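Ticket: Stock quantity goes back to old value after saving
Product: Mullell shop manager, desktop version
Category: Inventory / Saving and sync
Status: Solved

First message

Hello, I write for our small shop in Nestitz. We sell bracelets and other bead jewelry, and we keep all items in Mullell. Since the update in November I have a problem with the stock numbers. I open an item, change the quantity, press Save, and I see the green message "Saved". When I open the same item again after lunch, the old quantity is there.

It does not happen with every item. We have 184 items in the list, and I found the problem with 37 of them. All 37 are bracelets which have variants for the bead color. Items without variants keep the new number correctly.

What I already tried:
- logged out and in again
- restarted the computer
- deleted the cache in Settings > Storage
- changed the quantity from the other computer in the shop (same result)

Please tell me if I should send some file. I did not want to delete anything before asking.

Reply from support

Thank you for the clear list. Please open Settings > Connections and tell us if an outside sales channel is connected. Please also open one of the affected bracelets and look at the History tab. We need the name in the column "Changed by" for the last two lines.

Second message

In Connections I see one channel, Bangera. It was connected before I started to work here. In History the last line says "Bangera import" and the line before is my own user name. The import came at 14:00, and my change was in the morning. So I think the import writes over my number – is this right?

I looked at the import settings too. The interval is 300 minutes and the option "Channel is master for variants" is on. I am sure that we did not switch it on ourselves.

Reply from support

Yes, you read the history correctly. The November update divided one old option into two, and for some accounts the variant option was switched on during this change. Please do these steps in the same order:

1. Pause the Bangera connection.
2. Turn off "Channel is master for variants".
3. Correct the quantities in Mullell.
4. Press "Send all to channel" and wait until the queue shows 0.
5. Start the connection again.

If you start the connection before the queue is empty, the old numbers can come back one more time.

Third message

I did the steps after closing time. The queue needed 8 minutes. This morning I checked all the bracelets again and 36 have the correct number. One bracelet, the white and pale pink one, was still wrong. I found that it had two variants with the same item code, so I gave the second one a new code and sent it again. Now it is correct also after the import.

A small wish: the message "Saved" should tell the user when a channel has priority. I lost a full day with this.

You can close the ticket. Thank you for the patience with my questions.

Related tickets
Import from Bangera stops at first variant
Two variants with the same item code
Indonton label printer prints old price
How to export the History tab
Queue does not go to 0 after pause

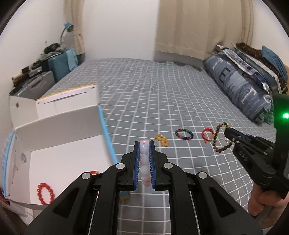
Will pausing the Bangera connection delete the items already listed there?

They stay listed with their last quantities, and Mullell sends no changes until you start the connection again.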